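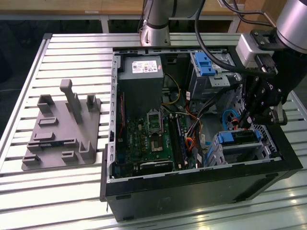

Is it allowed to have hands inside the computer case while the robot arm is still powered?
It depends on what your risk assessment says about the mode the arm is in. If the assessment does not mention hands in the case, treat it as forbidden and stop the arm before you reach in.

More detail from me, Mekau. I am writing the working rules for our small bench where desktop computers are taken apart and put back together, cables and drives mostly. We have a rule sheet of 4 pages from the previous lead and it says only "keep clear of the robot". With this job you cannot keep clear all the time. A person must hold a connector or pass a part, and then the gripper continues. What do other groups write in their rules, and is a low speed enough?

Dizon

Low speed is enough. We do it for two years and no problem. Just pay attention.

Rommel Tiongson

I would not agree with the answer of Dizon. Low speed helps, but a slow gripper can still press a finger against the edge of a drive cage, and a sheet metal edge is sharp. Speed and force are two different limits and you must set both of them.

The two documents to read first are ISO 10218 and, for people working near the arm, ISO/TS 15066. Check which edition applies in your country. They are not easy to read, so I put below how we changed them into bench rules at Flaveter.

Before any hand goes into the case, the arm is in a monitored stop. A pause in the program is not the same thing, and this must be written in the rules in these words.

One person gives the command to continue, and this person says it aloud. The one with hands in the case answers. Without an answer the arm stays where it is.

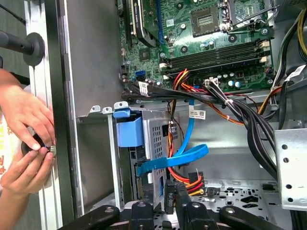

Hands holding a cable connector at the side of the open case, gripper fingers over the drive area.

For the computer itself, the mains lead is removed before the cover comes off. The power supply is never opened, also not when it looks dead. Loose cables are laid away from the path of the fingers, as a looped data cable is easily caught and can pull the connector from the board.

We use this short list on the wall:

1. Check the emergency stop at the start of each shift and write your initials.

2. Sleeves closed, no rings, no lanyard.

3. Look at the fingers of the gripper and the bolts of the linkage. If a bolt has moved from its paint mark, stop the work.

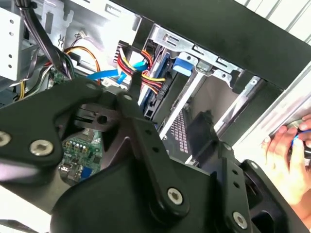

4. Pass small parts from the side, never under the gripper.

5. After a contact with a person, even a light one, the arm is stopped and it is written in the book.

Hilier

Good list. I would add training. In our place new people watch 23 cycles before they may stand at the bench, and they repeat the stop test every December. Maybe the number is too high for you, but write some number, otherwise each lead decides differently.

Also, Mekau, make the rule sheet shorter. Ours is one page in large letters and people do read it.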